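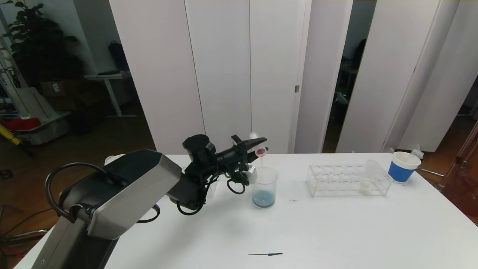
青い液の入ったビーカーに、薄いピンクの液を注ぐ

カテゴリー:湿地のこと/日々の記録
読了時間:12分

8月1日

朝五時に起きた。窓を開けると霧で向かいの屋根が見えなかった。フィクスカ(Fikska)の湿原へ行く日はたいてい霧で、昼前に晴れて、そこから暑くなる。今日もその通りだった。

朝食はパンとゆで卵。水筒に茶を入れ、もう一本に水を入れた。長靴は昨夜のうちに玄関に出しておいたが、左の内側がまだ湿っていた。新聞紙を詰めるのを忘れたらしい。靴下を一組余分に持った。

プットブリッジ(Putbridge)の郵便局の前でサミラ・ゼインを拾った。彼女は今月いっぱい水位の測定を手伝ってくれることになっている。車の中では地図の話しかしなかった。古い排水路の線が、去年もらった地図と今年もらった地図とで少しずれている。どちらが正しいのかは現地で溝の縁に立ってみるしかない。

砂利道の終わりに車を置き、そこから歩いた。鉄の門は相変わらず下の蝶番が外れかけていて、持ち上げながら押さないと開かない。門の脇のヤナギがまた伸びた。冬に切ったはずの株から、背丈を越える枝が何本も出ている。切り株に何もしなければこうなるのは分かっていたが、あの時は時間がなかった。

最初に井戸の列を回った。井戸といっても、穴をあけた管を泥炭に差し込んであるだけのものだ。蓋を外し、測り棒を下ろし、水面に触れたところを読む。それから管の頭が地面からどれだけ出ているかも測って、差し引きする。泥炭は濡れれば膨らみ、乾けば縮むので、地面のほうが動く。管だけ見ていると水が下がったのか地面が下がったのか分からなくなる。サミラには最初の日にそう説明したが、今日は何も言わなくても両方測って、両方読み上げてくれた。こちらは書くだけで済んだ。

一番西の列は悪くなかった。雨がしばらく降っていないわりに水面は浅いところにあり、ミズゴケの上を歩くと足跡にじわりと水が出た。モウセンゴケが低いところに固まって生えている。花はもう終わりかけていた。ワタスゲの白い穂はほとんど飛んでしまって、茎だけ残っている。

問題は東側で、井戸101番の水面が60センチまで下がっていた。先月はここまでではなかった。同じ列の隣はそれほど下がっていない。測り間違いかと思って棒を拭いてもう一度下ろし、サミラにもやってもらったが、同じ値になった。管が詰まっている可能性もあるので、持ってきた水を少し注いで様子を見た。水はすぐ引いていった。詰まってはいない。すると本当に下がっているということになる。

101番から溝までは歩いてすぐで、溝に沿って下ると四番目の堰に出る。記録の上では「堰4」と呼んでいる。泥炭を掘って詰め直し、上から芝土をかぶせただけの、ここで一番古い形の堰だ。上流側の水がずいぶん低かった。土手の上から見ても穴のようなものは見当たらない。下流側に回って草を分けると、堰の右肩のところで細く水が流れ出していた。音はほとんどしない。指を入れてみたら手首まで入った。周りの泥炭は乾いて角が立っていて、つまむと粉になる。夏に一度こうなると、濡らしてもすぐには元に戻らない。

ハタネズミの穴から始まったのかもしれないし、堰を作った時に溝の壁の乾いた層をきちんと削り落とさなかったのかもしれない。後のほうだとすると、同じ年に作った堰は全部怪しい。一月に見回った時の帳面を後でめくってみたら、堰4のところに「右肩やや低い、要観察」と自分の字で書いてあった。要観察と書いて、観察していなかった。

応急の手当てとして、鞄に入っていた麻袋に近くの湿った泥炭を詰めて、上流側から穴の口に押し込んだ。スコップは車に置いてきたので手でやった。流れは細くなったが止まらない。袋を踏んで押さえ、その上に芝土を二枚載せた。サミラが土手に腹ばいになって下流側をのぞき、まだ出ていると言った。これ以上は道具がないと無理なので、目印の棒を立てて写真を撮り、先へ進んだ。

十一時を過ぎて霧が切れた。急に暑くなり、アブが出てきた。帽子の網を下ろすと帳面の字が読みにくく、上げると刺される。結局上げたまま書いて、耳の後ろを二か所やられた。

昼は東の端の小高いところで食べた。カバノキが何本か残してある場所で、ここだけは日陰がある。チーズとパン、きゅうり。サミラは豆の煮たのを瓶に入れて持ってきていて、半分くれた。レモンがきいていてうまかった。食べている間に、彼女からカバノキを全部切らない理由を聞かれた。湿原の本に「木が水を吸い上げるから切る」と書いてあったのに、ここでは残っているからだという。私は、この高まりは昔の泥炭の積み場で、切ったところで水位はたいして変わらないし、風下にあるので種も中央へはあまり飛ばないと答えた。ただ、これは前の担当者から引き継いだ説明で、自分で確かめたことはない。そう付け加えたら、彼女は帳面に何か書いていた。

若いカバは抜いた。膝くらいまでのものは手で抜ける。湿ったところのはするりと抜け、乾いたところのは根が張っていて切れる。抜いた束を持って歩くのは邪魔になるので、溝の中に押し込んだ。枝が泥をためてくれれば少しは役に立つ。

午後は植生の枠を見た。湿原の中央から少し南へ寄ったあたりに杭が打ってあって、毎年同じ場所に枠を置く。今日の予定はその一部だけだった。杭の頭の札が日に焼けて読めなくなっているものがあり、位置を確かめるのに手間取った。

枠317では、イトミズゴケだと思っていたものをサミラが摘んで、これは枝の付き方が違うのではないかと言った。私は老眼鏡を上着のポケットに入れたつもりで車に忘れていたので、彼女のルーペを借りた。見ても決めかねた。小さな封筒に入れて枠の番号を書き、持ち帰ることにした。去年の私の記録ではイトミズゴケになっている。もし違っていたら去年のも直さなければならないが、去年の標本は取っていない。今年からは迷ったら必ず取る。

ムーアグラスの株は、北側では確かに小さくなっている。株と株の間にミズゴケが入り、上に載るような形になってきた。ここの溝をふさいだのは一番早かった。同じ草が東側ではまだ元気で、膝まである株の間を、足首をひねらないように歩かないといけない。草の株だけ見ても水がどこで抜けているか見当はつくものだと思った。来る人にはまずここを歩いてもらうのがいいかもしれない。

トンボはよく飛んでいた。名前の分かるものと分からないものがいる。分からないものは書かなかった。コモチカナヘビが板の道の上で日を浴びていて、近づいても動かず、サミラがまたいで通った。ダイシャクシギの声は今年はもう聞こえない。七月の初めには移ってしまったようだ。雛が育ったかどうかは、巣のあった草地の持ち主に聞いてみるつもりでまだ聞いていない。

三時半に切り上げた。門のところで水筒が空になった。

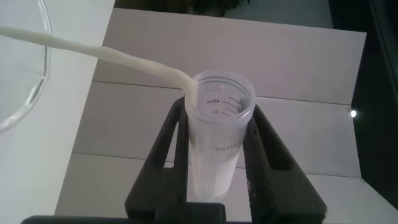 45mlまで目盛りのあるチューブに、白い液体を注ぎ入れる

帰りにプットブリッジの外れのプリナレント(Prinarent)に寄った。機械を貸す店で、湿地を走れる幅広の履帯のついた小型の掘削機が一台だけある。店ではプリンスと呼んでいる。Prinsと綴って側面に札が付いているので、それが型の名前なのだと思う。堰4を直すのに使えるかどうか聞いた。

窓口の若い人は、八月の後半は農家の水路掃除で埋まっていると言った。前半なら二日続けて空いているところがある。ただし運転する人はこちらで用意するか、店の人を頼むなら別料金になる。頼んだ場合の料金を紙に書いてもらった。今年の残りの予算でぎりぎり出る。泥炭の上で掘ったことのある人かどうかを確かめると、それは聞いてみないと分からないという返事だった。ここは譲れないので、分かったら電話をくれるように頼んで帰ってきた。畑の掘削しかしたことのない人だと、重い機械を同じ場所で何度も向きを変えてしまう。前にそれで表面を剥がされ、跡が三年残った。今も北の入口に黒い筋が見える。

もう一つ心配なのは時期だ。今なら地面が乾いていて機械は入りやすい。でも乾いた泥炭で堰を作ると、水を含んだ時に隙間ができる。詰める泥炭は溝の底に近い、黒くて湿ったところから取らなければならず、そうすると借り穴を深く掘ることになる。深い穴は後で池になる。池になるのは悪いことではないけれど、羊が落ちると面倒なことになる。隣の放牧地との柵が東側で一か所ゆるんでいるのを今日見た。針金を持っていかなかったので、紐で縛っておいた。これも直すものの表に入れる。

サミラを郵便局の前で降ろして、家に着いたのは五時過ぎだった。長靴には今度こそ新聞紙を詰めた。

夕食の前にヴェンケ・モーエンに電話をした。彼女は上流側の斜面の草地と林を見ている人で、こちらの湿原に入る水の半分は彼女のところを通ってくる。堰4の話をしたら、すぐに、上の水路の水門を五月から閉めたままだと教えてくれた。牧草を刈るのに下の畑を乾かす必要があって、開けるのは刈り終えてからという約束だったそうだ。その約束は知らなかった。去年の打ち合わせの紙を見たら、確かに書いてある。二枚目の裏だった。

つまり101番が下がったのは堰の漏れだけのせいではなく、入ってくる水が少ないせいもあるかもしれない。でもそれなら隣の井戸も同じように下がるはずで、隣はそれほどでもない。ヴェンケは、斜面の下に砂の層が舌のように入っているところがあって、101番はその上ではないかと言う。昔、排水の工事をした人からそう聞いたのだそうだ。泥炭の厚さを測った記録はあるが、測点の間が広く、その舌が本当にあるかどうかは読み取れない。棒を刺して調べれば半日で分かる。なぜ今まで刺さなかったのかと聞かれ、答えられなかった。

水門は、刈り取りが終わり次第開けてもらうことになった。天気が持てば来週には刈るらしい。ヴェンケ自身は刈る時期が少し早いと思っている。斜面の下のほうではまだサワギキョウに似た青い花が咲いていて(名前を聞いたのに書き留めなかった)、もう二週間待てば種が落ちるのに、持ち主は冬の餌が足りなくなるのを気にしている。端を帯のように残してもらう話をつけているところだそうだ。私のほうは早く水が欲しいので、この件ではあまり口を出せない。

電話の後でこれを整理すると、順番はこうなると思う。まず泥炭の厚さを101番の周りで測る。次に堰の右肩を手で掘って、穴がどこまで続いているか見る。機械を頼むかどうかはその後で決める。砂の層に抜けているのなら、堰をいくら直しても101番の水位は上がらず、金を別のところに使ったほうがいい。機械の空きは前半の二日しかないので、測るのは今週中にしなければ間に合わない。明日は報告書の締め切りがあって動けない。あさって行くことにして、サミラに伝言を残した。

夕食は残り物のスープ。それから封筒のミズゴケを出して、水に浸し、台所の机で枝の葉をはがして見た。老眼鏡をかけても細かいところは無理だった。枝が束になって出ているところを数えようとして、途中で分からなくなった。顕微鏡のあるところに持っていくまでは保留とする。乾かして封筒に戻し、317と大きく書き直した。泥の付いた指で書いた最初の字は、自分でも7なのか1なのか怪しかった。

帳面の数字は全部打ち込んだ。東の列だけ線を引いてみると、101番は六月から急に折れている。他はなだらかに下がっている。六月に何があったのか思い出そうとして、古い予定表を見た。何も書いていない。その週は風邪で寝ていて、測定は一回飛んでいる。だから折れているように見えるのは、間が一つ抜けているせいもある。線だけ見て決めないこと。

自動で記録する水位計をあの管に一本だけでも入れたいと前から思っている。他の井戸は手で測れば足りる。今の手当てでは測る日が人の都合で決まるので、雨の後にどれだけ早く下がるかが分からない。漏れているなら雨の後すぐ落ちるはずだし、水が来ないだけならもっとゆっくり落ちる。それさえ見られれば議論は半分で済む。予算の申請は秋になる。誰かに一本借りられないか、ヴェンケにもう一度電話して聞いてみる。彼女のところの斜面に使っていないのがあったような気がする。

持っていくもの:スコップ、継ぎ足しの棒、麻袋を多めに、針金とペンチ、杭の札と油性のペン、老眼鏡。水は二本では足りない。

耳の後ろが腫れてきた。薬を塗って寝る。予報では夜中に少し降ることになっているが、空を見たかぎりでは星が出ている。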